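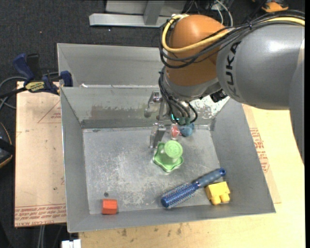
Handout 8: Sharpening and Setting Up a Bench Plane

Print this page | E-mail this page

Course: Hand Tool Woodworking, evening section
Instructor: Norbert Vass

Read before Friday. Last term half the class read it afterward, and you could tell from the boards.

1. Why your plane doesn't cut

It is dull. I know it came in a nice box. A factory edge is a suggestion, and the people at Fodor, who made most of our shop planes, assume you'll finish the job. If the plane skips, chatters, or leaves a surface like corduroy, sharpen first and form theories later.

2. The back of the iron

Flatten only the last half inch or so behind the edge. You are after an even polish right up to the corner, with no dull stripe along the tip. I once spent a whole November polishing the full back of an iron up to the slot. It looked wonderful, and then I put it inside a plane where it has not been seen since.

3. The bevel

Grind at 25 degrees and hone at 30. Some of you will have read long arguments for other numbers. Those arguments are fine winter entertainment.

- Set the iron in the honing guide and check the projection against the stop block.
- Work the coarse stone until you can feel a burr across the full width. If the burr is missing at one corner, keep going.
- Move to the fine stone. Ten light strokes beat fifty angry ones.
- Turn the iron over, lay the back flat, and take the burr off.
- Strop, pulling only. The club strop has a slice across it from someone who pushed.

Round the two corners very slightly so they don't leave tracks in a wide board.

4. The chipbreaker

It has to meet the iron with no gap at all. Hold the pair up to a window; if you see light, shavings will find the same spot and pack in there. Set it back about the thickness of a heavy business card for rough work, and much closer for figured wood. The Mavska planes have a stiff cap screw, so bring a driver that fits.

5. Depth and lateral adjustment

Start with the iron retracted. Yes, all the way. Advance it while planing a scrap of pine, and stop when it begins to cut. Try a thin strip at the left side of the mouth, then the right, and nudge the lateral lever until the shavings match. Finish every adjustment by turning the wheel forward, or the slack in it will undo your work in three strokes — usually on the good board.

6. For next time

Bring one sharpened iron and a piece of poplar 11 inches long. We'll move on to edge jointing, using the long Pasier planes. Wax your soles. A candle stub will do.

Subscribe to the Rostonness Workshop newsletter for class dates and tool sales. You can unsubscribe whenever you like.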